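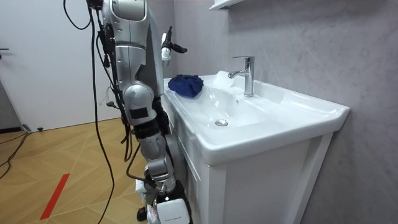
Thursday, September. Scale tests, citric batch

Picked up where we left the Benden water last week. The town supply there is harder than ours and leaves a chalky ring on anything that dries slowly. The question is still whether plain citric acid clears that ring as well as the bottled descaler from Guvska, and whether either one dulls a glazed surface if it gets left on too long.

Stock solution: 945 ml of distilled water, citric acid added until the pH strip matched yesterday's color. Took longer to dissolve than it should have. The powder had clumped in the jar, so I broke it up with a spatula and kept stirring. Jar now has a new lid. Please close it all the way.

Coupons are the glazed offcuts from Tultovness, washed in soap, rinsed, wiped with alcohol and left to dry on the rack overnight. I grew the scale by dripping Benden water on them and letting each layer dry before the next. The deposit came out patchy on the corner pieces. Put those aside and used only the flat ones.
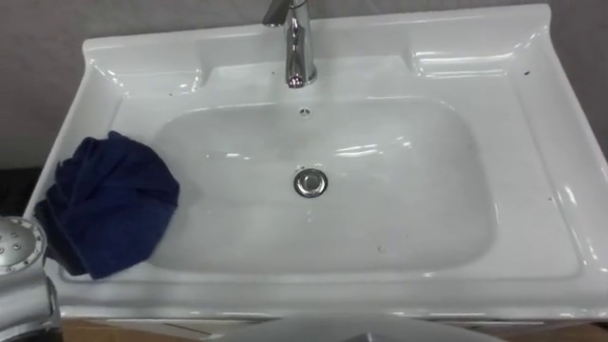 Vanity sink, single-handle faucet, overflow hole in the back of the bowl.

Soak times were 2 minutes and 15 minutes, same for both products. Lukewarm solution, no rubbing. After the soak each coupon got a rinse with distilled water and went back on the rack.

Short soak: the bottled product took off most of the ring. Citric took off the thin outer edge and left the thick part. Long soak: could not tell the two apart by eye. Weights say the citric coupons kept a little more, but the balance was drifting this morning and I would not lean on that. Rezeroed it at noon and the drift came back by 3. Moved it away from the window.

Gloss readings before and after are in the spreadsheet. No change on the citric pieces. One bottled-product piece dropped, but it had a scratch across it that I should have caught when sorting.

Things to fix before the next run:
Check every coupon under the lamp before weighing.
Label the beakers on the side, not the lid. Two lids got swapped and I had to redo that pair.
Order more pH strips. The box is down to the odd ones at the bottom.

Also want a proper soap scum series. A real ring in a bathroom has soap in it as well as mineral, and acid alone may do much less on that. I have the Khattak bar soap for it and was planning to grate it into the drip water.

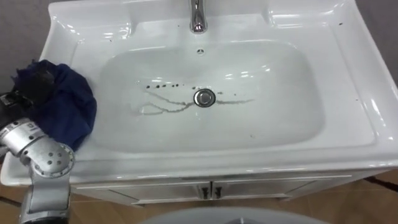

Margin note from the other bench says grated soap will curdle straight away in water that hard and plug the dripper, and that it would be better to lay down the mineral layer first, then wipe a thin soap film over it. Fair point. Will try it that way on spare coupons and keep the dripper for plain water.

Citric stock is on the lower shelf, capped.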